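Rankin Tray and Linen Set
Prolix Household, Mollusside
Stock code 686
In stock. Dispatched from Prokevcombe.

A tray, a towel and a pair of gloves. We have sold grander things than this and had more of them sent back.

The Rankin tray has rounded corners, a grey rim and a salmon-pink inside. Our buyer, Olumide Bassey, calls the colour "warm blush". The warehouse calls it "the pink one", and you may do the same when ordering. It goes on a hall table and collects whatever comes out of your pockets, or it goes by the sink and keeps the damp off the wood.

The towel is off-white and meant for hands. Fold it in half, in half again, then once more if you want the small square stack that hotels go in for. It will stay that way until someone in the house needs to dry something.

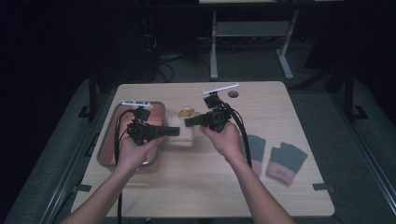 Can the tray go in the dishwasher?
Wash it by hand in warm water with a drop of washing-up liquid. The dishwasher dulls the pink after a few months, and we don't replace trays for going pale.

Gloves

Grey knit, one size, which fits most adults and swamps most children. They are for dusting, for polishing taps and for bringing in the milk in October. They are not oven gloves. We print this on the packet in large letters and still get letters of our own about it.

Wash at 30 with the towel, inside out. Pull them into shape while damp and leave them flat, or stand them on something narrow if you are short of room. Keep them off the radiator unless you know somebody with very small hands.

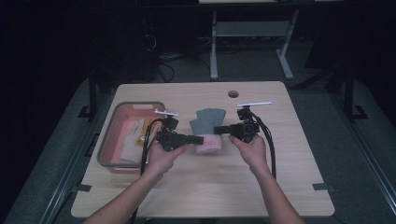

Do the gloves come singly if I lose one?
We sell them in pairs only. Both gloves are cut the same, so a spare pair will cover you for two losses, left or right.

What you get
1 tray, grey rim, pink inside
1 hand towel, off-white
1 pair knit gloves, grey

Price: £53 the set
Spare gloves: £7 a pair
Spare towel: £8

Delivery
Orders in before 2 p.m. leave the same working day. The tray travels in a flat carton with the towel and gloves packed round it as padding, an idea of Orest Zakharchenko's that saved us a good deal of bubble wrap. Please check inside the towel before you write to say the gloves are missing.

Returns
Unused sets can come back within a month in the original carton. Used gloves can't come back at all. If a tray arrives chipped, send us a photo and keep the towel while we sort out another.

Also in the Rankin range: soap dish, boot tray, peg bag (back in stock soon).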